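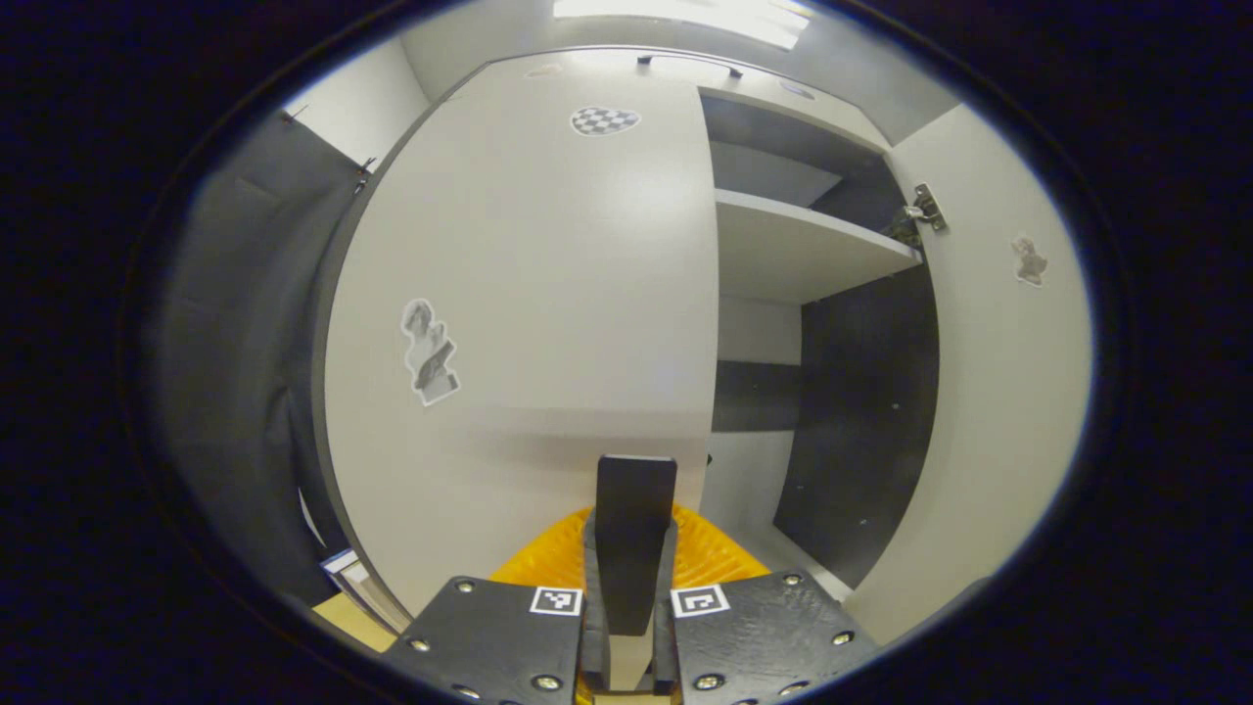
Für die Schranktür

In den letzten Jahren lese ich immer wieder, dass man die Türen von den Schränken nehmen soll. Ein Zimmer wirke dann größer, man sehe sofort, was man hat, und was man sieht, das benutze man auch. Ich wohne seit vielen Jahren in einem Land, dessen Sprache ich erst als Erwachsener gelernt habe, und ich bin vorsichtig mit Urteilen über den Geschmack anderer Leute. Aber in dieser Sache habe ich eine Meinung, und ich möchte sie einmal ordentlich aufschreiben.

Ich bin für die Tür.

Meine erste Wohnung in Prodstead hatte eine Küche mit offenen Regalen. Der Vormieter hatte sie selbst gebaut, und er war sehr stolz darauf. Bei der Besichtigung standen dort sechs Gläser, eine Teekanne und ein Topf mit Basilikum. Ich habe unterschrieben und bin eingezogen mit allem, was ein Mensch besitzt, der gern kocht und ungern wegwirft. Nach zwei Wochen sah die Küche aus wie ein Laden kurz vor der Schließung. Es war nicht schmutzig, das möchte ich betonen. Jedes Ding hatte einen Platz. Nur sprachen alle Dinge gleichzeitig, die Nudelpackungen, die Gewürze, die Plastikdosen mit Deckeln in vier Farben, und am Abend, wenn ich müde von der Arbeit kam, wollte ich nicht angesprochen werden.

Dazu kommt der Staub. In den Artikeln über offene Regale steht vom Staub wenig. In einer Küche verbindet er sich mit dem Fett aus der Luft und wird zu einer Schicht, für die es in meiner Muttersprache ein eigenes Wort gibt und im Deutschen leider keines, das ich kenne. Die Teller, die man täglich nimmt, bleiben sauber. Die Schüssel für den Besuch muss man jedes Mal abwaschen, bevor der Besuch kommt.

Als ich nach Tovard umgezogen bin, habe ich einen weißen Schrank mit Tür gekauft. Das Modell heißt Remo, es ist nichts Besonderes, glatt und hoch. Im Geschäft stand daneben eine offene Ausführung in Eiche, für 2.436 Euro. Ich habe den Verkäufer gefragt, warum der Schrank ohne Tür mehr kostet als der mit Tür. Er antwortete, das sei wegen der Wirkung. Ich habe lange über diese Antwort nachgedacht und finde sie noch immer frech.

Man sagt mir oft, hinter einer Tür sammle sich die Unordnung. Das stimmt. Bei mir fällt manchmal etwas heraus, wenn ich öffne, und im untersten Fach liegt eine Tasche mit anderen Taschen darin, die ich seit dem vorletzten Winter sortieren will. Ich halte das für ein Recht. Jeder Haushalt hat einen Teil, der noch nicht entschieden ist: das Geschenk, das man weder mag noch weggeben kann, die Schraube, die sicher irgendwo hingehört. Diese Dinge brauchen Zeit, und die Tür gibt ihnen Zeit, ohne dass der ganze Raum mit ihnen warten muss.

Außerdem ist eine Tür eine Fläche. In meiner Familie wurden Schranktüren immer beklebt. Zuerst kommt ein einzelner Aufkleber von einem Kind, man schimpft ein bisschen, später kommt ein zweiter dazu. Irgendwann versucht jemand, einen davon abzuziehen, und es bleibt ein Rand aus Papier mit Rissen, den man nie mehr ganz wegbekommt. Eine solche Tür ist mir lieber als eine makellose. Man erkennt an ihr, dass in diesem Zimmer gewohnt oder gearbeitet wird, und trotzdem muss man nicht alles wissen. 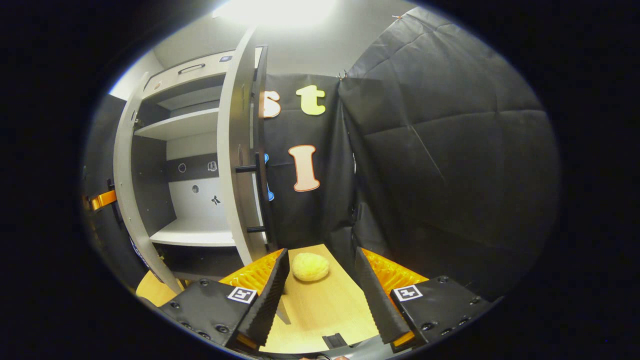

Meine Meinung gilt allerdings nicht für jeden Gegenstand, und ich will gerecht bleiben. Es gibt Sachen, die draußen sein müssen, weil man sie sonst nicht verwendet. Wenn der gelbe Schwamm auf dem hellen Holztisch liegt, dann nehme ich ihn im Vorbeigehen und wische. Liegt er im Schrank hinter dem Putzeimer, dann wische ich am Freitag, oder ich wische in der folgenden Woche. Auch ein Möbel darf gemischt sein. Eine Schublade oben mit einem schmalen dunklen Griff und darunter ein offenes Fach, das ist für mich ein guter Vertrag zwischen den beiden Parteien. In die Schublade kommt der kleine Kram. Das offene Fach bekommt nur, was man wirklich jeden Tag in die Hand nimmt, und wenn dort einmal nichts steht, soll man es bitte leer lassen und keine Vase suchen.

Das Leerlassen fällt den meisten schwer, mir auch. Im Februar habe ich einmal gezählt, was in meinem Küchenregal stand, es ist nur ein kurzes Brett über der Spüle. Es waren 41 Gegenstände. Benutzt hatte ich in dieser Woche vielleicht die Hälfte. Ich habe 20 davon hinter die Tür gestellt und danach keinen einzigen vermisst, außer dem kleinen Sieb, das am nächsten Morgen zurückgekommen ist.

Im Café Cunha, wo ich manchmal schreibe, hat man vor einiger Zeit die alten Türen hinter der Theke entfernt. Jetzt sieht man die Tassen, die Sirupflaschen, die Rollen mit Kassenpapier und einen Karton mit Servietten, die offenbar für sehr lange Zeit gekauft wurden; auf dem Karton steht 2.000 Stück. Der Kaffee schmeckt wie früher. Aber ich setze mich seitdem mit dem Rücken zur Theke, und ich habe bemerkt, dass andere Stammgäste es ebenso machen.

Vielleicht hängt meine Meinung auch mit der Sprache zusammen. Wer in einer fremden Sprache lebt, muss den ganzen Tag ein wenig mehr aufpassen als die anderen, auf Etiketten, Schilder und kleine Wörter. Zu Hause möchte ich weniger lesen. Auf einem offenen Regal steht überall etwas geschrieben, sogar auf dem Salz.

Wer seine Türen schon abgeschraubt hat, soll sie wenigstens aufheben, am besten im Keller und zusammen mit den Scharnieren. Die Scharniere bitte in eine Tüte und die Tüte mit Klebeband an die Tür, denn allein findet man sie nie wieder.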